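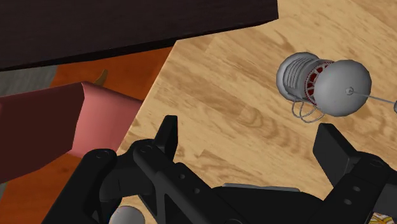
Paredes table-clearing set, README

Simulated pick and place on a dining table. Made for the Hevov catering crew, who run the guest dining rooms at Paredes and are getting one arm per room to help clear and reset between sittings. Put together in August by Orathai Thongdee and Wichai Thepsuriya. Questions to either of us, Wichai answers faster.

What's in it

2754 episodes, all rendered, no real camera footage
600 of those driven by hand, the rest scripted
213 marked bad (dropped item, bumped item, arm stopped early). Kept on purpose, see below
Two views: one from the gripper, one from the side of the table
Plain text note per episode, written by whoever drove it or by the script

Items are normal table stuff plus things that have no business on a table but end up there anyway. Bottles, bowls, vases, plants, coffee makers, odd metal parts. The crew asked for the odd ones. Etenesh Hadgu, who runs the late sitting, gave us a list of what people leave behind and we worked from that.

Why we made it

Resets are the part of the shift everyone wants rid of. Same reach, same lift, late at night. Management at Hevov wanted an arm that does the whole room. Crew wanted an arm that does the heavy and breakable end of the table and stays out of the way for the rest. We built for the second one. If you need a whole-room set this isn't it.

What changes for the crew

Written down here becuase it kept getting lost in email.

- Nobody's hours are cut in the trial. Agreed with Zuleica Siqueira before we started.
- One person per room becomes the "table lead" for the sitting. They say when the arm starts. The arm doesn't start itself.
- Table leads get 30 minutes of paid practice before their first live sitting. Several people said that's too short. Noted, not fixed yet.
- Anyone can stop the arm, any reason, no form to fill in.
- Bad runs get logged against the arm, not the person on shift. Oranuch Phetsri pushed for this and was right. The first draft of the log had a staff name field. It's gone.
- Wiping, folding and laying places stays with people.

Worry we heard the most: the arm is slow, so the lead ends up standing there watching it. Fair. In the first round of tries in Jokau (our sim setup) the lead's job was mostly waiting. We changed the order so the arm takes the far end while the person works the near end. Better, still not great.

Side view

Arm sits on its own pedestal next to the table, so the tabletop stays clear for items. A French press held by the lid and knob, as below, is a hard one to get right. Lifting a press by the knob in real life can pull the plunger and leave the glass behind. The sim is kinder than a real kitchen. Don't copy that grasp to a live room without checking it first.

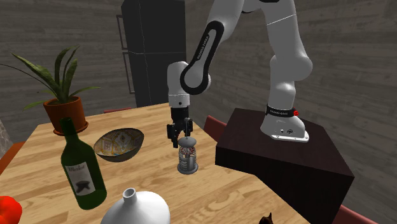

Will the arm carry hot coffee?
Only empty presses in the trial. Full ones are picked up by a person, and the table lead checks before starting the arm.

Known problems

- Lighting is the same in most episodes. Real rooms at Paredes get dim after 8 pm.
- Glass looks too clean. No smears, no dregs.
- Wires and thin rods sometimes pass through the gripper fingers. If a grasp looks too good to be true check the contact log.
- No people in any episode. So nothing here tells you how the arm behaves with a person reaching in. Do not use it for that.
- Some text notes are one word. Sorry, long nights.

Using it

Split by item, not by episode, or your test numbers will look better than they are. Keep the bad runs in at least one training pass. Leave them out and the policy never sees a slip, then does somthing silly the first time a bottle moves.

Free to use inside Hevov and by Esov, who look after the arms. Anyone else ask Orathai.

To do

- dim lighting pass
- longer practice slot for leads, waiting on Zuleica
- rewrite the notes with the crew's own names for things ("the tall green", "the spiky plant")
- second list from Etenesh, early sitting this time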